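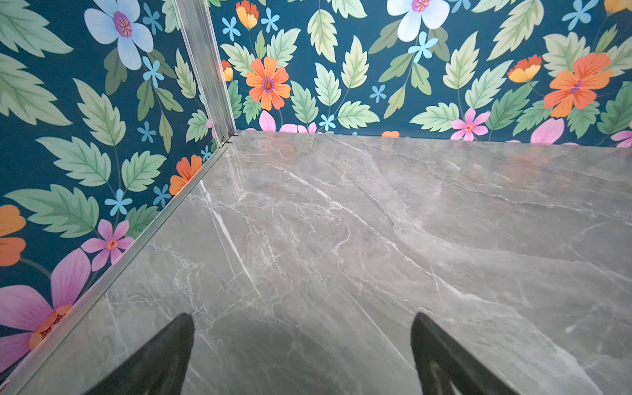

Can a robot wipe down your kitchen bench yet?

Getsemaní Hinojosa has spent three years trying to get robot arms to do the jobs most people do without thinking, such as wiping a bench, putting a cup away or folding a tea towel. She runs the household tasks group at Revar, a small company that works out of a converted tile showroom. Before that she programmed packing machines at Pacheco, where she says the hardest part of the day was finding a park.

We spoke over two mornings in April. Sinéad Duggan, who looks after testing for the same group, joined for the second one. I had gone in with a simple question, which was whether a machine can do household chores yet.

"Some of them, some of the time," Hinojosa said. "If you let me choose the kitchen and choose the cup, yes. If you choose them, I'd want to see it first."

Starting with the bench

A lot of the group's work happens on mock benchtops, set into corners and finished in the sorts of materials people have at home. One has a glossy grey marble pattern with white veins, metal edging, and dark teal floral wallpaper on both walls behind it. I asked whether the wallpaper was really necessary.

"People have wallpaper," Hinojosa said. "We had plain white walls for the first year and we did very well on plain white walls. Then we took the arm to a flat with a patterned splashback and it was hopeless. It kept going for things that were printed on the tiles."

The shine causes its own trouble. A polished surface picks up colour from whatever is near it, and the gripper throws a soft shadow as it comes down. A person ignores both. Software that has only seen dull surfaces may treat a shadow as an object, or a reflection as a stain.

"Veins are worse than shadows, I think," Duggan said. "A pale line on a bench could be a vein, or a thread, or a bit of spilled sugar. You'd run your finger over it. The arm has to decide from what it can see, and then we have to decide whether it decided well."

Their answer for wiping has been to stop asking the arm to find the mess at all. It wipes the whole area in overlapping strokes and then looks again. Hinojosa described this as giving up on being clever.

"My mother wipes the whole bench," she said. "She doesn't inspect it for crumbs first. It took us a long while to get to where my mother is."

Corners and edges

Wiping the open part of a bench is close to solved, in her view. The last few centimetres at the back are still difficult. A cloth has to be pushed into the join between bench and wall with enough force to pick something up, without scuffing the wallpaper or catching on a trim. Metal edge strips stand a little proud in many kitchens, and a cloth can snag on them.

Duggan keeps the test records. In the most recent round the group ran 1583 wiping attempts across all of its surfaces. She scored 677 of them as finished to the standard she would accept from a person, corners included.

"That number looks bad and I'm comfortable with it," she said. "If I leave out the back edge it looks a lot better, and I could have given you that one. But if you hired a cleaner who never did the back edge you'd notice in a week."

I asked what happened in the attempts that failed.

"Mostly nothing dramatic. It leaves a strip. Or it drops the cloth and carries on wiping with no cloth, which is a bit sad to watch. It used to do that for minutes. Now it checks its grip every couple of strokes."

Picking things up

The group uses a plain two-fingered gripper for nearly everything. Hinojosa has tried hands with more fingers and has gone back each time. Two fingers are cheap, they can be wiped clean, and when one breaks somebody can change it before lunch.

"You can do a surprising amount with two fingers," she said. "Try it. Tape your others together and make toast. You'll be slow and you'll be annoyed, but you'll get your toast."

Cups, sponges, boxes and cutlery with thick handles are reasonable. Flat things on a smooth bench are not. A bank card, a coin or a sheet of paper gives the fingers nothing to get under. People slide such things to the edge and catch them, and the group has taught the arm to do the same, though it needs a clear edge and room below it.

Glass is a problem of a different kind, because the cameras see through it. Duggan will not run glass tests without a tray underneath. She has a box of chipped tumblers under her desk, and she told me she has stopped buying nice ones.

Laundry, which everyone asks about

Whenever Hinojosa tells people what she does, they ask about laundry. She gave me the answer she gives them.

"It can fold a towel. It can fold a shirt if the shirt is lying flat and the right way out. It can't take a warm heap out of the dryer, find the sock inside the sleeve, work out whose sock it is, and put it in that person's drawer. And that last bit is the chore. Folding is the part in the middle."

She made the same point about dishes. Loading a dishwasher with clean test plates is one thing. Scraping off dried egg, noticing that the wooden spoon shouldn't go in, and moving the big bowl so the spray arm can turn are all small decisions, and each has to be trained or written in somehow. Revar's system handles plates and mugs on a good day. It doesn't do pans.

What shops want

Kondex, which fits out small grocery and hardware shops, has asked the group to look at shelf work. I had assumed shops would be easier than homes. Hinojosa thinks they are, though by less than people expect.

"The shelf is where it was yesterday, and that helps," she said. "The packets are a known size. But there are customers. A customer will put a tin of tomatoes in with the paint and walk off. A customer will stand right in front of the arm reading a label, and the arm has to wait, and it has to wait politely."

Facing up, where stock is pulled to the front of the shelf, went better in trials than either of them had planned for. Unpacking cartons went worse. Cardboard flaps spring back, tape sticks to the fingers, and every supplier seems to glue boxes in a different way. Duggan said shop staff watched the carton trial for one morning and then asked, kindly, if they could have their bench back.

What staff told her they wanted was someone to do the overnight mopping and to bring heavy things from the back. Floor machines already do the first. The second is mainly a matter of wheels and doors, and Revar leaves that to others.

Speed and cost

A bench that takes me a minute takes the arm much longer. Hinojosa isn't bothered by this in homes, where the work could be done while people are out. She is more worried about price, and about what happens when something goes wrong in a house with no engineer in it.

"Here, if it stops, Sinéad walks over," she said. "At your place it stops and you come home and there's an arm over the sink holding a wet sponge. Who do you ring? I haven't got a good answer."

The group's software, called Cillora, can ask a remote worker for help when it is stuck. Duggan likes the idea in a shop. She is less sure of it in a home, where it means a stranger looking at your kitchen through a camera. She would want a clear signal when someone is connected, and a way to say no and leave the job undone.

So, yet?

Near the end I went back to the first question and asked each of them to name a chore they would hand over today.

Duggan chose wiping down at the end of the day, on a bench that has already been cleared. "I'd do the back edge myself," she said. "I'd do it on the weekend."

Hinojosa took longer. She said she would let it put the mugs away, as long as they were all the same mug. At home hers are all different, and 2 of them have no handles.

I asked if she had a dishwasher. She does, and she says her husband loads it wrong.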